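We use cookies to improve your experience on this site. By continuing to browse you agree to our cookie policy.

The woman behind Dikitz is already halfway through a story about beetroot when I sit down, and I don't want her to stop. Her natural dye studio in Hepburn has been going for 20 years, and she still gets giddy over a good yellow.

"Beetroot is a heartbreaker!" she says. "Everyone tries it first because it's so gorgeous in the pot, and then it washes out to a sad beige. I tell people to go and pick up gum leaves instead. They're free, they're all over the footpath, and some of them give you an orange you would not believe."

She keeps 44 eucalypt recipes in a swollen exercise book, each with a snip of wool stapled to the page. The same tree can give rust in April and a flat tan by spring, and she loves that. "You're cooking with the weather, really. A dry year gets into the cloth."

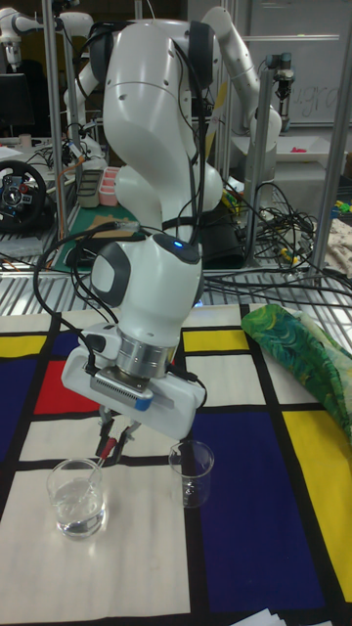
Water is the other thing she could talk about all arvo. When she moved the studio from town supply to tank water, her madder reds went brownish and she spent a whole winter working out why. A pinch of chalk brought them back. "Madder likes it hard," she says. "I'd read that in three different books and ignored it in all of them."

The big job at the moment is Lastora, a run of 200 wool blankets in colours drawn from paddocks and creek beds around the district. The yarn comes from the Varitz mill, and all 2,000 skeins have to be scoured and mordanted before a single one goes near the dye. Her favourite shade so far is a grey-green from silver dollar gum with a dash of iron, the colour of a dam on an overcast morning.

Does she ever miss the certainty of a packet dye? She laughs and holds up two skeins from the same pot, one a touch warmer than its neighbour. "Put those side by side in a blanket and it hums. I'd be bored silly if they matched."

Then the timer goes off, and she's up to turn the wool.

Sign up to our newsletter for more stories from makers and growers. Unsubscribe at any time.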